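Search this site Enter keywords Go

# Usarell – notes and data card

Hello, and thank you for finding your way to Usarell. It is a small collection of CAD assembly files, together with the tidy-up scripts we use to get them from one design program into another without losing the mates, the part names or our tempers. If you have ever opened a supplier's assembly and found every component called "Body-Move/Copy", you are very much among friends.

The set began life at the Stinport office, where we kept running into the same handful of import troubles on customer jobs and kept solving them from memory. In June we finally sat down and wrote it all out properly, and the folder you are looking at grew from that.

## What you get

There are 342 assemblies in the main folder, each saved as a neutral STEP file with a small text file beside it. The text file lists the part names as the original designer typed them, the units, and the material if one was given. Please don't be alarmed if the material is blank – a good many designers never fill it in, and we thought it kinder to leave a gap than to guess.

A further 130 assemblies live in the `awkward` folder. They import with at least one fault: flipped faces, missing threads, or a sub-assembly that has wandered off to the origin. We are rather fond of them, and they make good practice for anyone new to repair work.

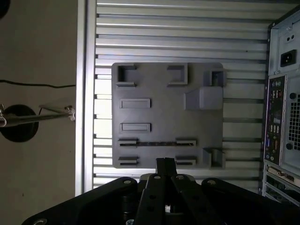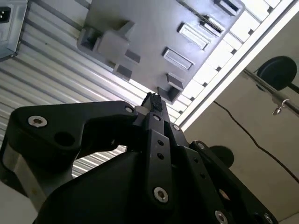

## Getting started

Unzip the whole thing somewhere with a short path, as the older Okafor importer gets grumpy about long ones. Then open `settings.txt` and put in the units you normally work in. After that you can run the `rename` script on any folder you like, and it will write its results to a new folder and leave your originals alone.

If you are using Drornska for your drawings, turn off automatic ballooning first. I forgot this myself more than once and spent a long afternoon deleting balloons.

## Things to watch for

Version 2 changed how mirrored parts are handled. They now keep their own name with `_m` on the end, where before they shared a name with the part they came from. If your parts lists suddenly look longer, that will be why.

Large assemblies can be slow to check. We suggest no more than 6 at a time on an ordinary office machine, and perhaps a cup of tea while you wait.

## Changes and corrections

Last updated 20th September. If you spot a wrong unit or a part name that has lost its accents, do send us the file name and a line or two on what you expected to see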